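Blackout linings: results of the spring wash trial
Aug 1, 2019

Members who hire out stage drapes will remember that in March we asked for worn lining samples to put through a controlled wash and light test. Bezawit Assefa ran the work at the Flellamcombe store, and her full tables are available from the office on request. A short account follows.

Two linings were compared. The first was the standard coated cotton sold by Grilside, which most of our halls already have. The second was the uncoated triple weave from Triantafyllou, which costs more per metre and weighs slightly more when hung. Each was cut into squares 400 mm by 400 mm, overlocked on all sides and marked with a laundry pen in one corner. We tested 74 squares in total.

Washing was at 30 degrees with a plain liquid detergent and no softener. Squares were line dried indoors and pressed on the reverse with a cool iron. Light leakage was read with a meter held behind the cloth in a closed box, with the lamp at a fixed distance. Readings were taken before the first wash and after every fifth one.

The coated cotton blocked more light when new. Its readings began to climb after the tenth wash, and fine cracks could be felt along the fold lines before they could be seen. Squares stored rolled held up better than squares stored folded. The triple weave let through a little more light at the start and then hardly changed. It did shrink by two per cent in the warp direction, nearly all of it in the first wash, so it should be washed once before hemming.

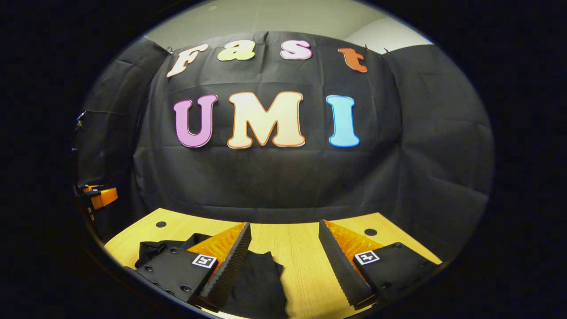

Pressing made less difference than expected. Carleen Costigan repeated ten of the squares without any ironing and her meter readings matched the pressed set to within the error of the instrument. The creases remain, of course, and on a flat-hung drape they will catch side light. Steaming in place is adequate for most uses.

Flame retardancy was not part of this trial. Any treated cloth that has been washed should be retested before it goes back into a public hall, whatever the supplier's label says.

The cost of the trial was £1,388, met from the Flokel equipment grant. Spare squares of both linings can be had from the store for the price of postage – please state which type and enclose a label.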